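When the Arm Lets Go Too Soon (or Won't Let Go at All)
Workshop tips from Zaid Shboul

A letter came in from a reader at Nyanda who has been teaching a pair of arms to handle drinking bottles and small containers on an ordinary office desk. Things went nicely for 396 runs, and then one of the arms started squeezing after it should have stopped. A lid got crushed, a cable got tugged, and a perfectly good afternoon was lost. I've had the same trouble on my own bench more than once, so let me pass along what has worked for me.

First of all, stop the arm before you reach for anything. I know how tempting it is to slip your hand in and rescue the cup, and I've done it, and I have the bruised thumb to show for it. Hit the stop button, wait until both arms are still, and only then go in. A green light on the housing tells you there's power in there and not much else, so please don't take it as an invitation.
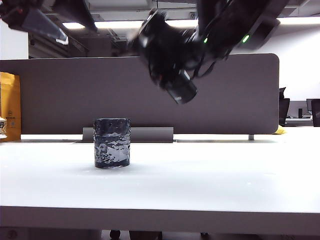
Next, have a look at your cables. They get dragged around every time the wrist turns, and a loop that seems generous with the arm folded up can be pulled tight as a fiddle string at full reach. With the power off, move the joints slowly by hand (if yours allow it – some have brakes, so read your manual first) and watch where the bundle rubs. I use soft hook-and-loop ties and leave a little slack at each joint. Hard plastic ties bite into the jacket, and I gave them up years ago.

Then there are the fingertips. Our reader's fault was hiding there, as it happens. A covering had worked its way loose on one finger and was bunching up, and the grip reading drifted a tiny bit with each squeeze until the controller believed it was holding nothing at all. Naturally it kept on closing! Wipe the fingers down with a damp cloth, let them dry, and put on fresh covering if you use any. I make a habit of it every 40 runs, and I write the run number on a scrap of tape so I don't have to trust my memory.

Bottles with flip tops deserve a word of their own. An open lid hangs out to one side, and a gripper that was taught on a closed bottle will happily come down right on top of it.

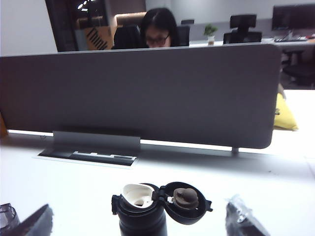 Photo: Nyanda / used with permission

Teach the open bottle and the closed bottle as two separate jobs, and keep the approach slow for both. And do your first trials with the bottle empty – water and wrist connectors are a miserable combination, and drying one out properly takes an overnight wait.

Last, look past the desk. A fabric divider is lovely for keeping papers in place, but it won't stop a moving arm, and there may well be someone working on the other side of it. Set your reach limit in the software so the arm can't cross that line, then test it at the slowest speed you have. If you move the desk, set the limit again.

Our reader changed the covering, lowered the grip limit, and has since gone another 500 runs without a squashed lid. Do write in if yours is still misbehaving, and tell me which controller you have, as the menus are all different.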